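FOR IMMEDIATE RELEASE
5/13/20

Pellura Press Releases a Daily Prayer Guide for People Who Have Trouble Praying

TRASWOOD -- Pellura Press, the publishing arm of Flakitz Christian Fellowship, has released "Quiet Enough to Hear," a daily prayer guide for adults who want to pray and find that they can't keep it up. The book is available now in paperback and as a free download from the Fellowship's website.

The guide runs to 290 pages and covers one season of daily readings. Each day has a short passage of Scripture, a page of reflection, and a prayer that can be read aloud or used as a starting point. The readings take less than ten minutes. Blank lines are left at the bottom of each page for readers who like to write things down.

The book grew out of a weeknight class on prayer that began at the Fellowship in January. Many of the people who came had been in church most of their lives. They knew the Lord's Prayer by heart and could pray at the dinner table, but when they sat down alone they ran out of words or fell asleep. Several said they felt guilty about it and had never told anyone. The handouts from that class were edited, put in order, and expanded into the present book.

"Quiet Enough to Hear" is divided into three parts. The first is on coming to God as you are and draws mainly on the Psalms. It spends a good deal of time on Psalm 62 and Psalm 131, and on what it means to wait. The second part is on asking. It goes through the prayers of Hannah, Nehemiah, and the father in Mark 9 who said, "Lord, I believe; help thou mine unbelief." The third part is on praying for other people, including people the reader doesn't like.
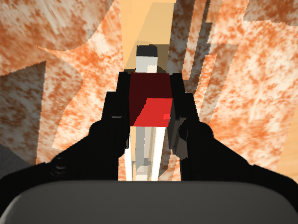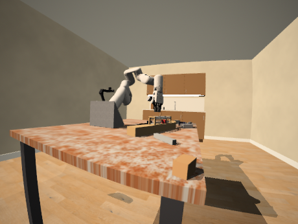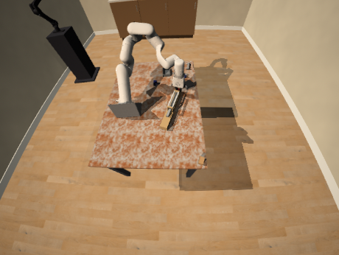
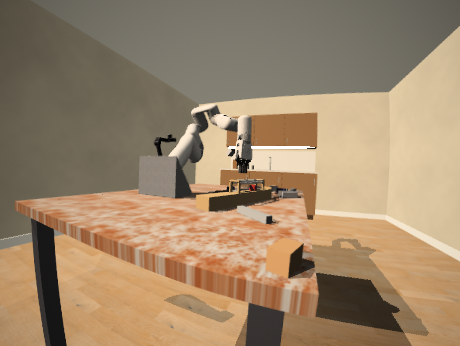 The guide doesn't ask readers to follow any one method. Some days suggest kneeling, some suggest a walk around the block, and some suggest sitting at the kitchen table before the rest of the house is up. Readers who miss a day are told to go on to the next page. There is no chart to fill in.

One section in the second part deals with prayers that seem to go unanswered. The class spent more time on this than on any other subject, and the book does the same. It looks at Paul's thorn in 2 Corinthians 12 and at Jesus in the garden, and it does not try to explain why one person is healed and another is not. It encourages readers to keep bringing the matter to God and to be plain with Him about how they feel.

"We wanted something a tired person could pick up," the Fellowship said in a statement. "If all you can manage is one verse and a few words to the Lord, that is prayer, and He hears it. We hope people will start there."

Scripture is quoted from the King James Version -- the version used in the Fellowship's services -- with notes at the foot of the page where an older word may be unfamiliar. The type is larger than in most paperbacks, at the request of people in the original class. A spiral-bound copy that lies flat on a table can be ordered through the church office.

Pellura Press has printed over 573 copies in the first run. Part of that run has been set aside for the sister congregation in Kumsa, where the guide will be given to families without charge. Hospital chaplains, prison ministries, and nursing homes may also ask for free copies while they last. Requests should include a mailing address and the number of copies needed.

A leader's guide for small groups is in preparation. It will give discussion questions for each week, along with suggestions for groups that are meeting by telephone or online. Churches that would like to try the material before it is printed can write to the Press for the first 2 chapters.

Recordings of the daily readings are also planned, for people who have poor eyesight or who would like to listen on the way to work. Those will be posted on the Fellowship's website as they are finished, at no cost.

About Pellura Press

Pellura Press publishes devotional books, Bible study booklets, and Sunday school material for small congregations. It is a ministry of Flakitz Christian Fellowship in Traswood and is supported by sales and by gifts from readers.

Orders, review copies, and requests for free copies: write to Pellura Press in care of Flakitz Christian Fellowship, Traswood, or use the contact form on the Fellowship's website. Please allow extra time for a reply, as the office is open mornings only.

###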